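Plidier lab visit, quick notes

Typing this on the train before I forget it all, so excuse the mess. 10 July 2024, open afternoon at Plidier, second floor, no slides (thank you). Shuk-fan Hsueh did the tour, Yung-ching Fang sat at the keyboard and answered the rude questions.

Came for the planner. They call it Wan. Old version planned each arm alone and then checked for collisions, which meant a lot of arms politely waiting for each other. New one plans both together from the start, one path, one clock. Replans 6 times a second if perception says the object moved. Asked why not faster. Yung-ching: the bottleneck is the segmentation, planner could go quicker. Fair enough.

Perception is the part they're least happy with. Rigid boxes, fine. Anything soft or with mesh, the depth map gets holes in it and the mask starts to creep. They relabeled 600 frames by hand in the spring and that helped more then the bigger network did. I wrote that down twice.

Bags are the current headache. Two grippers on one soft thing, so neither arm can be the boss. Position control on both and they fight, fabric bunches up. So now one arm leads, the other runs compliant and follows the force.
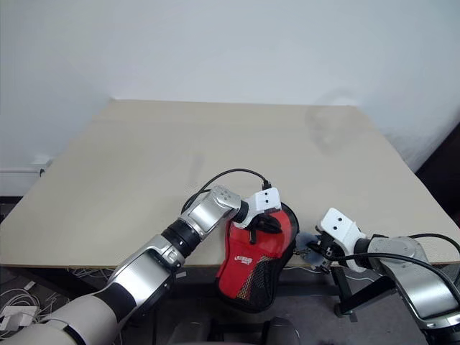
Force log scrolls by at 1000 Hz, way too fast to read, but Zavumell (their replay tool) lets you scrub back through a run with the joint traces and the mask lined up. Want this. Asked about a license, got a "maybe after the summer."

Gripes: calibration still a script with about 80 lines of comments saying dont touch. No way to diff two runs. Shuk-fan said it's on the list.

Pao-chu Yau wants to go to the next one, will forward the sign-up when I find it. Train's in.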